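Posted in June by Julián Manzano
Filed under: Broadband & Home Networks

Advertised Speed and the Speed in the Next Room

Households that pay for a fast connection are often dissatisfied with it, and in many cases the complaint is directed at the wrong party. The speed stated in a contract describes the line as it enters the building. It does not describe what a laptop receives two walls away. Providers mention this distinction in their terms of service, usually in a paragraph that few subscribers read.

My own subscription with Corkum is sold as a 193 megabit plan. Measured by cable at the router, it performs very close to that figure. Measured over Wi-Fi in the back bedroom, it has fallen as low as 10. Before filing a complaint, I asked my colleague Ezequiel Moya to review the readings. His opinion was that the line was sound and that the router, which had been placed inside a metal cabinet in the hallway, was the first thing to correct.

Moving it to an open shelf raised the bedroom reading considerably. A second access point, a modest Premer unit, was connected by cable and dealt with the remainder. I had previously considered a more expensive plan — the sales representative recommended one — but it would have done nothing for a signal lost between the hallway and the bedroom.

Subscribers are advised to take a wired reading first and to keep a written record of it, including the time of day. Evening results may differ from those taken at noon, and a provider will generally ask for both.

Placement deserves the same care in every room where the connection is used. The kitchen is frequently the most difficult, as large appliances stand between the router and the person trying to watch a video or join a call. A tablet also needs a clear place of its own there, and a marble countertop with a spatula and a kitchen knife already lying on it offers less of one than might be expected. In my home a wall bracket beside the door proved suitable, and the reading taken there is now the one I check each month.

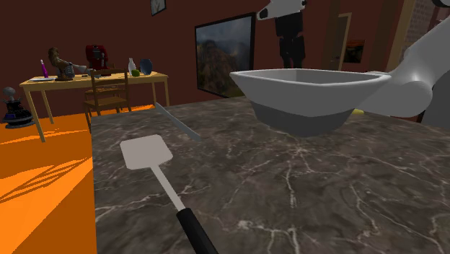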